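Foro Gristora > Robótica y automatización > Desmontaje de PC con aprendizaje por imitación

jaanus_magi
23 de septiembre de 2018
¡Hola a todos! Por fin puedo contar algo de Urnwood. Entrenamos una política por imitación para sacar y volver a montar piezas de una torre: memoria, procesador y disco. Usamos 200 demostraciones teleoperadas y nada de plantillas CAD de la placa.

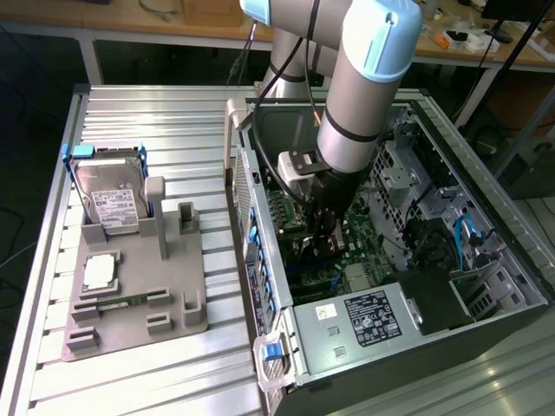
Lo que más me entusiasma es que la política corrige sola cuando el módulo entra torcido – retrocede, reorienta la muñeca y vuelve a empujar. ¡Eso no lo programamos!

ferro_nic
¿Y con otra caja? Con una sola torre y un útil fijo, 200 demostraciones me parecen memorización con buena prensa.

jaanus_magi
Probamos 4 carcasas distintas, siempre con el mismo útil. En una bajó bastante el acierto, lo reconozco. Inese Stankevičius está repitiendo esa serie con la cámara de muñeca, que ayuda muchísimo en el último tramo.
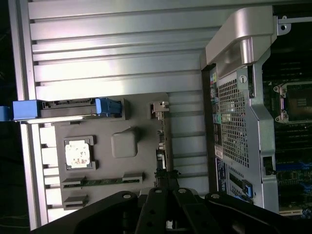 Vista desde la muñeca: el procesador en la bandeja y, a la derecha, el zócalo vacío.

Mollah
Preciosa esa vista. ¿La pasta térmica no os confunde la detección?

inese_s
Un poco, sí. El aspecto manchado cambia de un chip a otro, así que variamos brillo y textura al entrenar y mejoró. Lo que sigue fallando es la orientación: en 7 intentos lo giró mal.

ferro_nic
Pues ahí yo pondría visión clásica y punto. Buscas la marca de la esquina y listo.

inese_s
Lo hicimos en marzo y con reflejos se perdía. Pero una mezcla de las dos cosas me tienta, la verdad. Si alguien quiere los registros, se los paso por privado.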